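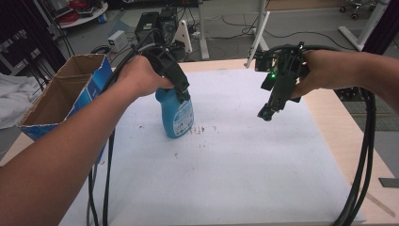 1/ Automation on the packing bench, month four

Said I'd write this up in August and then didn't. So, quick thread while the kettle's on. I work at Uvetti, we pack small bottled stuff and odd bits for other firms. Since spring part of my job is teaching the machines to do my job. Make of that what you like.

2/ What it looks like day to day: a pair of hand-held grippers, one in each hand, cables trailing off them. You pick the thing up, put it down, pick it up again. Everything you do gets recorded and the arms learn from it. That's it. That's the shift.

3/ Bottles are the bread and butter. You take it by the top, keep it upright, over to the box. Sounds like nothing. Try it with jaws insted of fingers. First week I knocked over everything I went near.

4/ Target for the bottle job is 2,000 good goes. A go where you drop it gets binned unless you pick it up nicely, then apparently it's gold. Recoveries are worth more than clean ones. Took me ages to stop saying sorry when I fumbled.

5/ My best shift so far: 144. Zinhle Mabuza beats that without looking bothered. She was on the line for years and her hands just know. Management had her down as "at risk" in the first plan. Now she's who the engineers go and ask.

6/ What nobody had costed: forearms. Different ache from packing. Packing gets your back, this gets you from the elbow down. We asked for swaps every hour and got them after a bit of a row. If your place is bringing this in, ask on day one. Get it in writing.

7/ Also cables. You learn to stand so the loop hangs off you and doesn't drag. Siamak Najafi wants them run overhead. I want that too. Ongoing.

8/ Pay. Right. We were on packer rate for the first bit, doing something that isn't packing. Anil Sundaram (our rep) took it up and there's now a separate grade. Not huge. But it has a name and it goes on your record, so you can take it somewhere else.

9/ Jobs, because everyone asks. No one's been let go. Four agency places weren't renewed though, and I'm not going to pretend that's different just because they weren't on our books. They were on our break table.

10/ What the arms do well now: same bottle, same spot, all night, no moaning. What they don't: label side out when it's turned the wrong way. Anything with a lid that sits funny. Anything wet. So we get the fiddly orders, which are more interesting tbh but slower, and the hourly numbers still havent been changed to match. That's the next row.

11/ Someone asked if it feels grim, training your replacement. Some days yes. Other days you watch the arm do a little tilt before it sets the bottle down and you think, hang on, that's MY tilt. Odd feeling. Bit proud. Bit robbed.

12/ Ashwin Alva reckons we should get something per recording, like a royalty. Got laughed at in the meeting. I didn't laugh. Anil's written it down.

13/ Kettle's done. If you're at Citovel or anywhere else doing the same, tell me what your break pattern is and whether you got a grade out of it. DMs open, will reply after six when I'm off shift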